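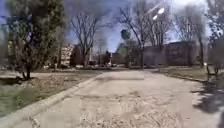
Mastbridge Partner Council, spring call
Minutes, 26 April 2022

Hi all, Youssra El Ouafi here, I got minutes duty again (my own fault for unmuting first). I've tidied up the order a bit because we jumped around so much, but everything we agreed on is in here. If I put words in your mouth, email me and I'll fix it!

Last meeting's minutes
Approved with one change. The reseller training credit expires after a year, and I'd written six months. Sorry to anyone who rushed to use theirs.

Adding Drastero to the catalog
This took up the first half of the call. Drastero does backup for hosted email and shared files, and Mastbridge wants it in the marketplace before summer. The vendor team walked us through the pricing, with a minimum of 4 seats per customer and monthly billing. I asked whether the minimum could go away for the first 30 days, so we can set up a small office as a trial without paying for seats that sit there unused. They said they'd ask. A couple of people wanted to know about restore times and the answer was kind of vague, so I've put that down as an action.

The Bennani group (the resellers, not the accounting tool, yes we had that mix-up again) have been running Drastero with their own customers since the winter and like it. Their one gripe was the alert emails, which all go to a single address and can't be split up by customer. Several of us groaned at that. I have nearly 300 mailboxes under management and I do not want one giant pile of alerts!

We voted to support the listing, provided we get the restore times in writing first. No votes against, one abstention.

Billing portal
The double invoices from last month are fixed for new orders. Old ones still need a manual credit, so please send in your invoice numbers if you haven't. Mine came to $1,650, and I'd like it back before my quarter closes. The portal team also showed us the new export screen. You can finally sort by renewal date, hooray, but it still drops the purchase order number when you save to a spreadsheet. They wrote that down.

Grundus
Grundus is ending its old partner tier in September. Anyone still on it moves to the standard tier automatically and keeps the current margin until each customer's renewal. There was some back and forth over whether mid-term seat additions count as a renewal. Mastbridge's reading is that they don't, but we asked for that in an email from Grundus itself.

Actions
Vendor team: Drastero restore times in writing, plus an answer on waiving the seat minimum
Vendor team: ask Drastero about splitting alerts by customer
Portal team: purchase order number in the export
Everyone: old invoice numbers to billing
Me: chase the Grundus email and forward it to the group

Any other business
Somebody asked if we could start the calls half an hour later for the West Coast folks. Fine by everyone, so the next invite will have the new time on it.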